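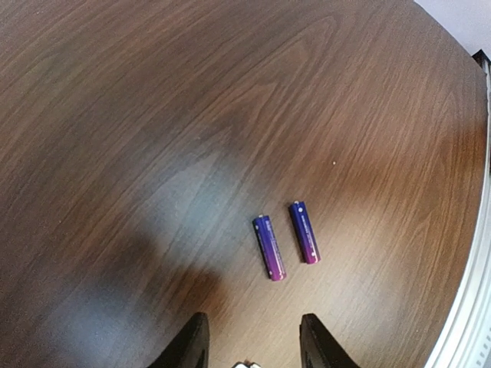 Rukano season two: your questions, answered (as best I can)

My inbox has been a bit of a zoo since the finale, so I've pulled the most common questions into one spot. Spoilers for all of season one, and a few mild guesses about season two. If you haven't finished episode eight, come back later!

Is season two definitely happening?

Yes. It was renewed in January, and the writers were already working on scripts by then. I was nervous because the renewal took so long, but it's a full eight episodes again, same as before.

Do I need to rewatch season one first?

I'd at least redo episodes three, six and eight. Three has the ferry conversation, which I completely ignored the first time (I was making toast), and it's where Drellari first mentions having a sister. If you've got a free weekend, do the lot.

Is Sithole really dead?

Ugh. I get this one more than any other. We see the coat, we see the boat, we never see Sithole. My money is on alive and very cranky. My partner thinks the boat is exactly what it looks like and won't discuss it any further.

What does 826 mean?

It's the locker number in the pilot, and it's also painted on the harbour wall behind Drellari in the last shot. I've read theories that it's a date, a grid reference, a bus route and a Bible verse. I like the bus route one — the depot gets a strange amount of screen time for a show about smugglers.

How much money was in the bag?

The script only ever says "the thousand", so 1000 of something. Drellari hands 50 to the boy at the dock and 100 to the doctor, and after that we lose track of it. I'd love to know where the rest went, and I suspect so would the doctor.

Who plays the new inspector?

Wumpini Abubakari, who has mostly done theatre up to now. There's almost nothing online from those stage years, but the teaser has one line of dialogue and I've played it more than I'd like to admit. Very dry, very still. Great choice.

Is Grirkon a real town?

No, it's made up for the show. The harbour, the fish market and that horrible grey stairwell were all filmed in different places and stitched together, and that's why Drellari seems to walk out of the market and straight onto a cliff.

Subtitles or dub?

Subtitles, please. The dub is fine, but it flattens all the swearing, and the humour goes with it. My mum watched the dubbed version and thought Sithole was meant to be the nice one.

Will you be doing weekly recaps again?

I will! Same as last year, one per episode, usually up the morning after. They'll be a little shorter this time, as the episode six recap got away from me and somebody told me it took longer to read than the episode took to watch.

Last updated Apr 29, 2026

Comments

marnie_k: The boat is a red herring and I will die on this hill. Look at which side the rope is tied on when Drellari gets there.

Old Tom's Shed: You've left out the biggest question, who rang the doctor? It wasn't Drellari, the phone was still in the glovebox.

pell: Agree on the dub. They changed the ferry conversation so much that the sister isn't even mentioned. I had no idea who she was in the finale.

marnie_k: @Old Tom's Shed the boy at the dock rang. He's got a phone in episode six.

Related

Rukano episode eight recap: the coat, the boat and the stairwell
Every Drellari lie, ranked by how long it lasted
Five slow-burn crime dramas for your winter watchlist
Why I gave up on the Rukano podcast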